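Riltier Refurbished Office Tower – is it worth it?
Reviewed by Ikhsan Tjoa

3 out of 5

I don't trust the word "refurbished." It can mean that someone tested every part and swapped the tired ones, or it can mean that someone wiped the case with a damp rag and printed a new sticker. The Riltier listing promised the first kind. It called these ex-office machines "restored to as-new condition," and I have read that sentence on enough boxes by now to roll my eyes at it.

I bought one anyway, in April, from the Mokcombe outlet. My old desktop had died, and I needed something for invoices, email and a browser with too many tabs open. I wasn't expecting much and I didn't pay much.

Packaging was decent. Two foam end caps, a power cord in a bag, and a single sheet of instructions that told me to plug it in. There was no test report, although the listing mentions one. I wrote to ask for it and got a polite reply saying the report is "kept on file." Fine, but then don't sell it as part of the package.

The outside is clean. One scratch on the left panel, a bit of glue left behind on the front where an asset tag must have been. Startup takes 20 seconds to the login screen, which I have no complaint about. The side panel comes off easily enough, so I took a look inside before trusting it with any of my files.
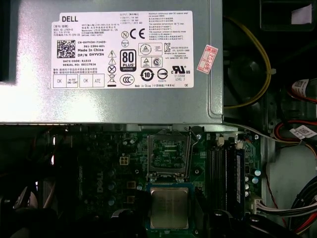 The power supply is the part I care about most in a used computer, and it's the part sellers say the least about. Riltier's page gives it one line: "quality PSU." What I got is a Dell unit with the part number 0HYV3H on a big white label, plus the 80 PLUS Bronze logo. Bronze is near the bottom of that rating scale, so let's not get carried away, but it's a proper branded supply and I had half expected some no-name replacement. The label has little boxes marked "OK" on it too. I wouldn't read much into those – they tell you nothing about how many hours it has run in somebody's office. I'd still take a known part number over a mystery one, if only for the day I have to go looking for a spare.

Noise is where I start to grumble. At idle it's a low hum, easy to ignore. Open a video call and the fan speeds up, and after 10 minutes I could hear it over the other person talking. I moved the tower to the floor and that helped. My neighbor has a Saltavik, also refurbished, and hers is quieter under the same kind of load. She paid more for it, though.

The warranty is 12 months, parts only. You pay the shipping. Gumede offers less time on theirs but they cover the return postage, and on something this heavy I think that's the better deal. Read the terms before you order, they are on a separate page and the link is tiny.

I've had it for 4 weeks now. It hasn't crashed and it hasn't refused to wake up. The front audio jack crackles if you touch the plug, so I use the one at the back.

Would I buy it again? At the sale price, probably. At full price, no – you're too close to the cost of a basic new machine with a real warranty. And I would want that test report in the box.

Good: sensible power supply, quick startup, easy to open
Bad: missing paperwork, fan noise on calls, crackly front jack, you pay for returns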